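Folding Bed Linen in a Small Room, Without a Folding Table

I have folded laundry on ironing boards, on kitchen counters, on the lid of a chest freezer and once on the hood of my uncle's car, and I keep coming back to the bed. It is the biggest flat thing most of us own, it's at a kinder height than the floor, and it's usually right there in the room where the pillowcases are going to end up anyway. If your place is like mine, with everything within four steps of everything else, the bed is your folding table and you might as well treat it like one.

So start by making it. Pull the bottom sheet up to the wall, tuck the corners, and run your forearm across it from the middle out to the sides. It doesn't have to look like a hotel! You only want it smooth enough that a cloth laid on top will slide a little when you tug it. A plain, quiet color is a help too, as you can see the edges of what you're folding.
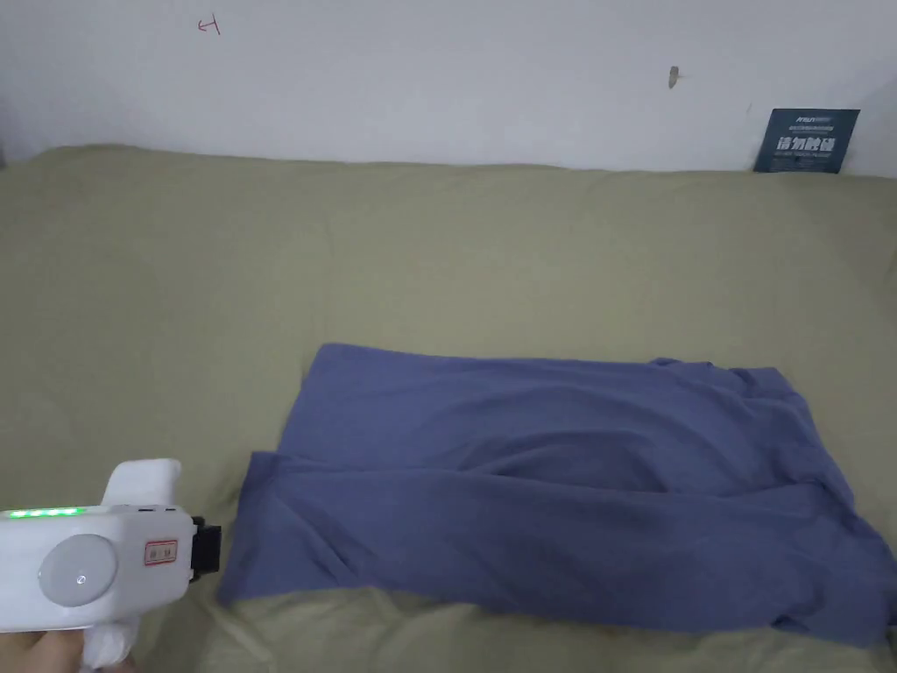 Then bring over one piece at a time. I know the temptation is to tip the whole basket out and feel you've made progress, but a heap on the bed gets sat on, or slept beside, and by the next morning you are ironing. Leave the pile wherever it's waiting and carry each thing across.

Pillowcases first, I think, while your patience is fresh. They come out of the wash in a bunch, often with one corner still turned inside the other, so put a hand in, push both corners out to their points and give the case one good snap before you lay it down. 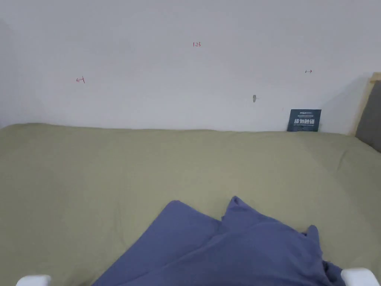
Shaimaa Metwally
Home & Laundry, posted 2021-10-26

Smooth from the closed end toward the open end, so the air has somewhere to go. Fold in half the long way, then in thirds. If you have the Stendum pillowcases with the deep flap, fold the flap in first or you'll get a lump in the middle that no amount of patting will cure (I have patted).

Larger pieces are where people give up. My neighbor Hazem Ait Ali swears by doing them on the floor, and his knees are welcome to it. I pick up one edge near the middle, lift it until the cloth hangs clear, and let the weight pull out the worst of the creases. Then I walk my hands along to the corners.

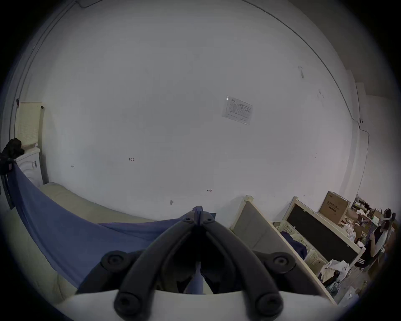
Lift a blue cloth by a fold and let the rest sag before you go looking for corners.

Once you have two corners, hold them apart and lower the far edge first – it settles much flatter that way. A puffy duvet underneath makes things harder, I'll admit, and in December I don't always bother to move mine. If yours stays on, press the cloth down with your palms as you go and keep the folds wide.

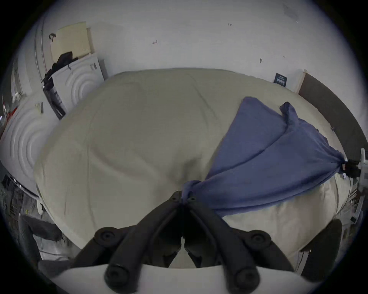 Putting it all away

Stack each set with the pillowcases on the inside, and put the stack at the bottom of the shelf so that the sets take turns. I use a shallow Yeon box that's 80 centimeters long and it slides under the bed with room to spare. Leave the lid off for an evening if anything feels the least bit damp.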